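Skokthorpe Shared Workshop forum
Robots and automation > Build logs
Thread: Bin picking arm, is it worth carrying on?

grandgate_gav
Went to the open evening and watched the arm have a go at the bin. Fair play for getting it moving. But over an hour for one round of tidying, and a fair bit of that was people leaning over a laptop muttering. What is the point of it? I could clear that bin with one hand while holding a brew.

Ifeoma Sani
The point is learning how to do it. You spent all last winter on a steam engine that drives nothing.

grandgate_gav
The steam engine works.

pegleg60
I'm with Gav on this one, sorry. The log says 14 good picks out of 60 tries. If my drill press managed that I'd have it in the skip. And which 14? If they're all the same easy lump of plastic then I'm not impressed.

Ekaette Etim
They're not all the same lump. Nine different things got picked at least once. Thin flat stuff is where it falls down, plus anything see-through, as the depth readings go to pot. I put all that in the log.

pegleg60
Fine, I missed that. Still don't like the odds.

tin_whistle
Has anyone looked at the cables? My old place had a Verhoeven arm on a packing line and the wiring went long before the motors did. Same bend, thousands of times a day, and then you get a fault that only turns up when the wrist is twisted one way. Horrible to find.

Ifeoma Sani
We're not doing thousands a day. We're lucky to do 60.

tin_whistle
You will be if it ever works. Which I doubt, but still.

grandgate_gav
What did the gripper cost in the end? I heard 99 quid for the fingers alone.

Ekaette Etim
99 for the whole Trumico kit, fingers and mounting plate, out of my own pocket. The workshop hasn't paid a penny towards it so you can stop worrying about your subs.

grandgate_gav
Wasn't worried about the subs. Worried about the bench space. It's been there since December.

pegleg60
He has a point about the bench.

Ifeoma Sani
Nobody had booked it. I checked the sheet before we moved in. If you want it for something, put your name down and we'll shift.

Ekaette Etim
Back to tin_whistle's question, as it's the only useful one so far. I don't think the bend is too tight but I'm open to being told otherwise. The upper run goes round the outside of the wrist joint, the thick yellow cable and the black bunch together, and I'd like it to have more slack when the gripper is right down in the bin. The sunglasses over by the left wall and the green cup on the right are both staying in the mix, so Gav can save himself the post about me only using easy shapes. If you've got a better route for that yellow one, sketch it and stick it up on here. I'm in most evenings after seven. 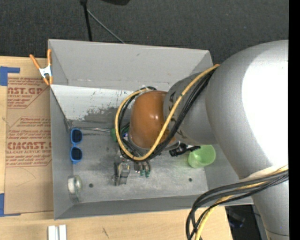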